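Chapter 7
Quorum and the Rules of Attendance

A legislature can act only when enough of its members are present. The number required is called a quorum. It is fixed by a constitution, by statute or by the chamber's own rules, and the source matters: a chamber can amend its own rules by an ordinary vote, while a constitutional quorum stays out of reach of any single majority.

This chapter covers three questions. How is a quorum set? Who decides whether one exists? What may the chamber do when it does not?

7.1 Setting the number

Most quorum rules use a fraction of the membership. The difficulty lies in the base. A rule may count all seats, all seats currently filled, or all members who have taken the oath. In a chamber of 369 seats with several vacancies, the three methods give different results, and a close session can turn on which one applies.

The provincial assembly of Ustberg used the first method until 2000. Its charter required a majority of all seats, filled or vacant. After a run of resignations in September of that year, the assembly could not meet the requirement on most afternoons, and a water bill lapsed without a vote. The revised charter counts filled seats only. Ansari treats the change as a technical repair; Bañuelos argues that it lowered the cost of leaving seats empty.

7.2 Presumption and challenge

A quorum, once established, is presumed to continue. The presiding officer does not recount before each vote. A member who doubts that enough colleagues remain must say so, and the clerk then calls the roll.

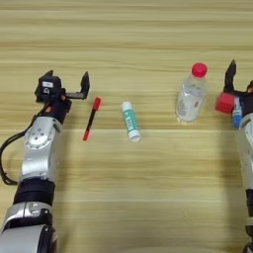

The timing of the challenge is important. In Medrano, a point of order on attendance must be raised before the result of a vote is announced. A later objection has no effect on that vote – it applies only to business that follows. Navovano allows a challenge until the close of the sitting, and its courts have twice set aside bills on that ground.

7.3 Compelling attendance

When no quorum is present, a chamber keeps a short list of powers. It may adjourn, recess, or order absent members to be brought in. The last of these is seldom used and often disputed, as it raises the question of how far an order reaches beyond the chamber's own territory.

Key terms: quorum, base, call of the house, point of order, presumption of quorum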